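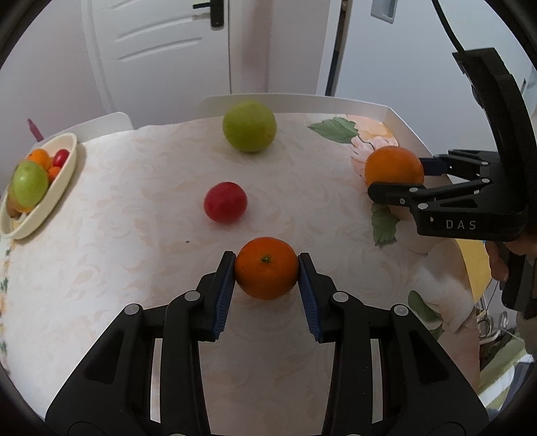 Department of Horticulture and Food Studies, Rilia Campus
Fruit Identification and Grading, Handout 3
Prepared by Fathima Mondal. Revised 9 Jan 2020.

External characters of whole fruit

Read this handout before the bench session. Bring a hand lens, a ruler marked in millimetres and the record sheet. Knives are not used until Handout 4.

Shape. Record the outline from the side, then from the stem end. A mandarin is usually round and slightly flattened, so its width across the middle exceeds its height. The term for this is oblate. Where width and height are equal, write globose. Do not write "round" on the record sheet.

Peel surface. Citrus peel carries oil glands, which show as fine dimples. The mandarin in front has this texture, with a small green stem button on the upper face. Note whether the button is present, missing or torn. The small red fruit on the cloth is glossy, and gloss is entered in its own column, separately from texture.

Colour. Judge colour against a pale, plain or faintly patterned cloth in even light. Record the main colour first and any second colour after it. Two citrus fruit placed on the same table can differ noticeably: the one at the right is a lighter, more yellowish orange than the mandarin. Peel colour alone is a poor guide to maturity in citrus, and green areas may remain on fruit that is ready to eat.

Blemishes. Give position, size and colour. The large yellow-green fruit at the back has smooth skin and a small brownish spot near its lower right side. A correct entry would read: "one spot, small, brownish, lower side". Do not guess the cause at this stage. Bruising, scarring and decay are treated in Handout 8.

Naming. If the type is uncertain from the outside, enter the colour and shape and leave the name blank until the fruit has been cut.

Record sheets go to Adelino Tavares at the end of the session. Late sheets lose two marks. Students repeating the unit should see Ruoxi Shi about bench places.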